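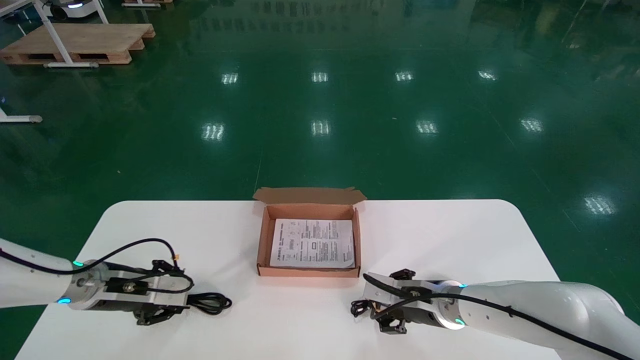
**Department of Mechatronics, Gerkbridge Technical College – Student Project Report, Lekgate Cell**

## 1. Task

Our group took over the two-arm packing cell in October. The cell places a printed instruction sheet in a shallow cardboard box and then closes the lid. Before us, it stopped many times in one shift, and the log did not say clearly why. Our task was to find the cause of the stops and to write a maintenance routine that the next group can follow.

## 2. Setup of the cell

The two arms work from opposite sides of a white table with rounded corners. Each arm carries a black parallel gripper on a silver mounting plate, and the gripper cable runs on the outside of the arm. The box stands open near the far edge of the table, with the lid upright on the far side and the sheet lying inside. Both wrists show a cyan ring.

The control program is called Parisi and was written by an earlier group. We did not change its motion part. We only added a counter for the stops and a text field for the reason.

## 3. Fault search

In the first test series we ran 1,047 cycles and got 128 stops. Most of them had the same message, "gripper position not reached". We first suspected the fingers, so we cleaned them and measured the opening. The values were inside the tolerance.

After this we looked at the cables. When the left wrist turned to its end position, the loop over the arm became tight and pulled on the connector. With the cable moved by hand, we could produce the same message again. The right side had the same problem, but only at one angle of the wrist.

## 4. Repair

We took out the old connector of the left gripper and replaced it with a new one from Durnel. Then we gave both cables more length at the wrist. The extra cable of the left gripper can lie on the table during setup, but it has to be tied before automatic mode is started – we forgot this once and the finger caught the cable.

In the second series we ran 1,262 cycles and got 25 stops. Nine of these were caused by a sheet which was not flat in the box.

## 5. Maintenance routine

- Turn each wrist slowly to both end positions and watch the cable.
- Check the screws of the mounting plates with the torque key.
- Clean the fingers with a dry cloth.
- Write every stop in the log, also the short ones.

## 6. Open points

The right cable still has its old connector. We ordered a second one, but it did not arrive before the end of the project. The box position is set by eye, and a simple stop on the table would be useful.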